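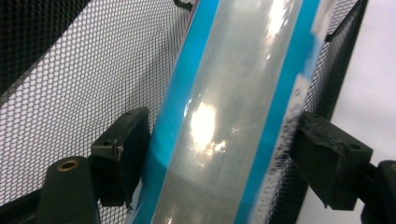
Step 1. Choose the bottle

For making cold brewed tea you need a bottle that is clear, so you can follow the colour of the tea. Plastic or glass, both are fine. I use a one litre bottle from Lorner with a wide mouth, and I have tried also a narrow one, but the leaves stay inside and washing it takes longer than drinking the tea.

Wash the bottle with warm water and a little soap, and rinse it well. Soap smell goes into cold tea very easily.

Step 2. Measure the tea

Take 14 grams of loose tea for one litre of water. If you have no kitchen scale, this is about three heaped dessert spoons for black tea with small leaves. Large green leaves need more spoons for the same weight.

My favourite for this recipe is the black tea from Kodikara. It is strong, and it does not become bitter in the fridge. Green tea gives a softer drink. Smoked teas I do not recommend, but this is a question of taste.

Step 3. Add the water

Put the leaves in first and then pour the water slowly. Use cold drinking water. In my town the water is hard and leaves a thin skin on the tea, so I filter it before. The simple jug from Premeck is enough for this.

Leave two fingers of space at the top. The leaves grow when they are wet, and you want to be able to turn the bottle.

Step 4. Wait

Close the bottle, turn it over two or three times and put it in the fridge. The waiting times I use:

Green tea: four to six hours
White tea: six to eight hours
Black tea: eight to ten hours
Fruit and herb mixtures: see the note below

I prepare the bottle at nine in the evening and it is ready for breakfast. If you forget it until noon, the tea will be darker but you can still drink it — add some cold water to the glass.

Step 5. Strain and keep

Pour the tea through a fine sieve into a clean jug. Do not press the leaves, or the tea becomes cloudy. Keep it in the fridge and drink it within two days.

Note on fruit and herb mixtures

Many packets say that these must be made with boiling water. Please follow this. Make them hot, let them cool a short time, and put them in the fridge after. Never pour boiling water into a plastic bottle — use a teapot.

If you want it sweet

Sugar does not melt well in cold tea. Stir equal parts of sugar and hot water in a cup until it is clear, let it cool and add one spoon to each glass. Skukska elderflower syrup is also very good with the green tea, with a slice of lemon.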